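Fridge questions, answered (mostly)

I write Skirkent, a little blog about keeping a small kitchen going, and the post about how I organise my fridge has had more questions than everything else put together. I've gathered the ones that keep coming back. If yours isn't in here, leave a comment and I'll get to it, usually with a cup of tea in the other hand.

How often do you clear the whole thing out?

Every 7 weeks or so is what I'd like to say. In practice it's when something sticky has happened, or the night before a big shop when the shelves are nearly bare anyway. A wipe with warm water and a bit of bicarb does the job. I do the drawers in the sink (or the bath, if they won't fit, and one of mine won't).

What temperature do you keep it at?

I aim for 4 degrees. Get a cheap fridge thermometer and leave it in overnight before you believe it, as the dial on mine only goes from 1 to 5 and those aren't degrees at all! I spent years thinking they were.

Where does the milk go?

On a shelf, towards the back. I know, I know, there's a space for it in the door and everybody's mum kept it there. But the door warms up every time somebody stands there wondering what they fancy, and my milk lasts noticeably better further in.

So what do you keep in the door?

Things that don't mind. Mustard, jam, ketchup, pickles, that jar of capers I've been meaning to use up. Check your labels though, because some sauces are fussier than others once they've been opened.

Do you use those plastic organiser tubs?

Two of them. I bought the Zavala ones, 239 of you have since asked me where from, and I'm sorry to say I got mine in a closing-down sale and haven't seen them anywhere since. An old ice cream tub is just as good, only uglier. One of mine holds cheese and the other holds the odds and ends for packed lunches, so I can lift the lot out in one go and stick it on the worktop.

How do you stop cans taking over?

Ah, the cans. Stand them in a row, labels facing out, pushed right up against one another so they can't wander. I only chill as many as will fit in that one row and the rest live in the cupboard under the stairs. When a gap appears, somebody fills it. (Somebody is me.)

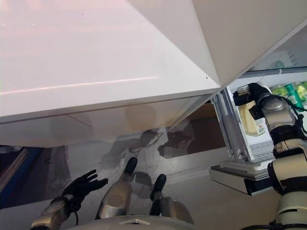 I've tried them lying on their sides too, and I gave up after the third time one rolled out and landed on my foot.

Bottles standing up or lying down?

Up, always, once they've been opened. I don't care what the lid promises. Take them by the neck when you lift them out and you're less likely to knock whatever's next door.

My drawer keeps creeping open. Any ideas?

Have a look behind it first. Nine times out of ten with mine it's a runaway spring onion. If there's nothing there, take it right out, wipe the runners and slide it back in. I haven't had to buy a new one yet, fingers crossed.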